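Coratau Parents Board > Schools > Barnbridge arts night tickets

drimavon_dad
10 bucks a seat for a student concert now. Last June it was free. The flyer says the money goes "to the arts." Which arts?

pitpianist
Sheet music and the kiln, I was told. 191 seats doesn't buy much kiln.

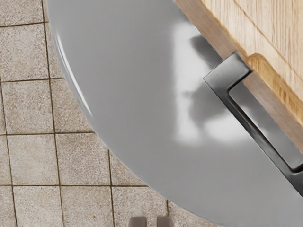

drimavon_dad
Told by who? The kiln line was on the flyer two years back too. My daughter's class spent the whole spring drawing in pencil, and not a pot got fired. I'd like to see a receipt.

altoclef70
Disagree. Chisholm charges more and their choir is half the size. Go Sunday, it's cheaper.

pitpianist
Sunday is the dress rehearsal.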